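Plonik Opens Sign-Ups for Its Desk Setup Service for Small Offices

FOR RELEASE: 16 September 2022

Hi, I'm Archana Pal, and I run Plonik with my business partner Baltasar Prieto. We set up desks. That's the whole business, and starting now any small office in our area can sign up for it (until today you pretty much had to know one of us!).

If you've ever moved into a new office you know how the first morning goes. The desks are there, the chairs are there, and then everybody stands around with a box of adapters wondering where the outlet is. I worked in places like that for years. At my last job I shared one wall socket with the printer and a very thirsty coffee maker, and I still get a little tense when I hear a coffee grinder.

So we come in before your people do. We start with power, always, and we get it up on the desktop while we work out who needs what. I like a strip with a separate button by each socket, so you can switch off a lamp without crawling under anything. Then come the chargers and adapters, then the small stuff, and the packaging goes last. Cables stay bundled until we know how far they have to reach. Baltasar is very strict about this and he's right, though I'd rather he didn't read that here.

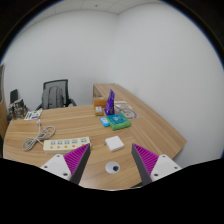 Power first: a cream-colored strip with orange buttons, its cable still bundled, and a white box or adapter on the desk.

The basic visit covers 2 desks and takes one morning. We bring the strips, the ties, the labels and a roll of the good tape. You tell us what each person plugs in, and please include the things you're embarrassed about, like the foot warmer. Foot warmers are fine! We just want to know before we run the cable.

We're also launching our desk planner, which we named Pridska after a long evening of bad name ideas. It's a paper worksheet, one page for each desk, and you fill it in with a pencil. You draw the desk, mark the outlets, and jot down what sits where. We tried doing it as a web form and people kept leaving the drawing part blank, so paper it is. The worksheet is free and you can keep using it after we've gone home.

An L-shaped desk is my favorite kind to plan, by the way. You get one run for working and another for everything that has to live within reach, and the corner is a great spot to sort new arrivals. I put the packages together in a cluster and go through them from the front. Boxes stay with their contents until I've matched the leaflets and cards to the right thing. I used to toss the cards straight into recycling and then spend a very long phone call trying to find a serial number, so now they get a folder.
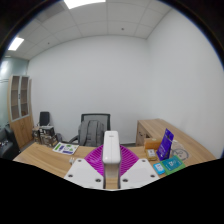
Small boxes, cards and packages grouped on the right side of a light wood desk, waiting to be sorted.

"The first thing I noticed was how much desk I had left," said Poonam Bansal, who manages the office at Flundiron and was one of our early customers. "I'd been keeping my lunch on the windowsill for months. Now it sits next to my keyboard, and so does my plant."

Naveen Tripathi, who works across from her, had a different take. "I was worried they'd hide everything so well I'd never find my charger again," he said. "They put a label on it. I've moved it twice since then and the label came along, so I have no complaints."

Melaniia Stasiv is handling our bookings, and she's much better at calendars than either of us. We're taking visits through November, and mornings are going faster than we expected. If you have an odd room, a low ceiling, a desk built into the wall or a single outlet behind a cabinet, tell Melaniia when you write and she'll set aside extra time.

We've printed 768 worksheets for the launch, and they're stacked in my hallway right now, so please ask for some. Really, take a few. My hallway isn't wide.

About Plonik

Plonik is a desk setup service for small offices, run by Archana Pal and Baltasar Prieto. There are 4 of us when everyone's in, and we share a long table that gets tidied more often than it used to.

Press and booking contact: Melaniia Stasiv, Plonik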